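Switching to One Bag for the Bus

I moved to the late shift in May, and the bus ride that goes with it is 4 stops shorter than the old one but takes longer, because the 304 stops running in the evening and I have to change at Ogilvie. This post is mostly about that commute and what I have worked out so far. A couple of people asked after my last entry, so I am putting it all in one place.

The old routine was simple. I caught the 304 outside my building, got off across from work, and was at my desk in under half an hour. I carried a tote with a lunch and a book in it and never thought much about it. Going home was the same trip backwards.

Now I go in after lunch and come home in the dark. The trip in is fine. The trip home is two buses, the 228 to Ogilvie and then whatever comes next. There is a shelter at Ogilvie with a bench and one working light. The wait can be two minutes or it can be most of an hour, depending on whether the first bus runs late. The printed schedule says the two are timed to meet. In my experience they meet on Saturday and not much otherwise.

Things I have changed because of this. First, food. I used to eat dinner at home at a normal hour. That doesn't work now, so I pack a real meal and eat it on my break, and I pack a second small thing for the wait at Ogilvie. Usually crackers and cheese, or half a sandwich. I tried soup in a thermos for a while and gave it up. Soup on a bench in the wind is not as nice as it sounds, and the thermos was heavy to carry for the rest of the evening.

Second, clothes. The buses are heated like ovens and the shelter is open on two sides. I wear layers and take off the top one when I get on. I know everyone says layers. I had to learn it anyway.

Third, the bag. A tote was fine for a lunch and a book. It was not fine for two meals, a sweater, an umbrella and a book, and it kept sliding off my shoulder when I ran for the second bus. I spent longer than I should have comparing backpacks before I settled down and picked one.
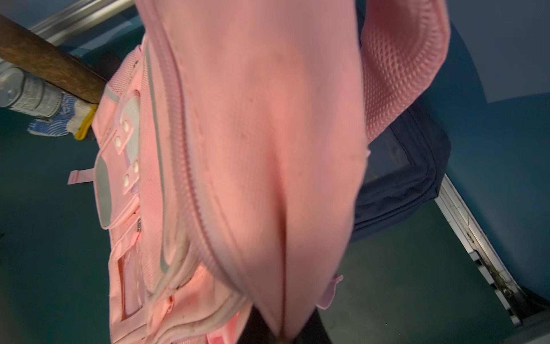

My rules ended up being pretty short. It had to sit on my lap without covering the seat beside me, it had to open without my standing up, and the bus card had to be reachable with one hand. Everything else I could live with. I looked at a Drerner that had so many compartments I lost a pen in it while still in the store. My coworkers mostly carry laptop bags with a hard shape, and I didn't want that either, as I don't bring a computer home.

The bus card turned out to be the main thing. I keep it in the same place every day now and I don't let myself put it in a coat pocket. Twice in the first week I got to the front of the line at Ogilvie and had to step aside to dig for it, and the second time the bus left. That was the night I waited 53 minutes with no crackers, so I remember it well.

Fourth, reading. I get sick if I read on the 228, which takes the hill road past the old Cinex building and turns constantly. The second bus goes straight down the avenue and I can read the whole way. So I listen to something on the first leg and read on the second. I am on page 531 of a history of canals that I started when I changed shifts. I would not have gotten that far at home.

Loading the bag in the right order matters more than I expected. Sweater at the bottom going in, since I don't need it until night. Meal on top of that, standing upright. Book flat against the back. Umbrella down the side. Going home it all flips, with the sweater on and the snack and book at the top. I do this in the break room before I clock out — doing it on the bench in bad light is how I lost a glove.

I also close every zipper before I stand up. I ride with the bag on my lap, and when the 228 brakes at the bottom of the hill, anything loose ends up on the floor and rolls to the front.

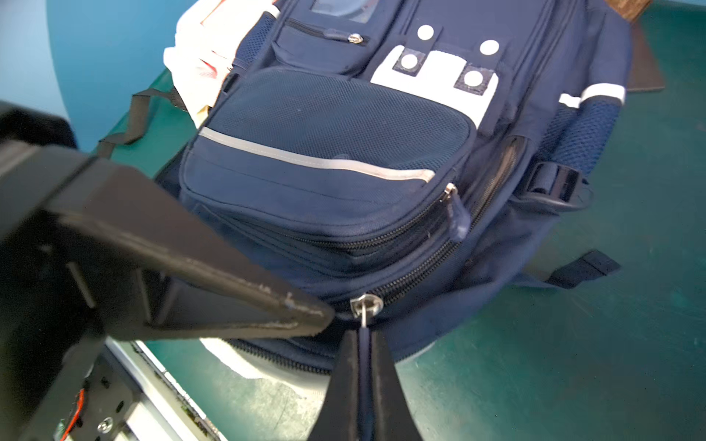

A navy backpack and its main zipper.

There is one other route I keep meaning to try. The Zaltlow shuttle runs from the parking lot behind work to the train station, and from there I could walk home in 20 minutes or so. It would cut out Ogilvie altogether. The trouble is that it is meant for people who park at the station, and I have had two different answers on whether anyone can board. I will ask the driver next week.

For now I am sticking with the two buses. I get home a little before midnight, hang the sweater up, rinse the lunch containers and leave them on the rack for the next day. The card stays in the bag.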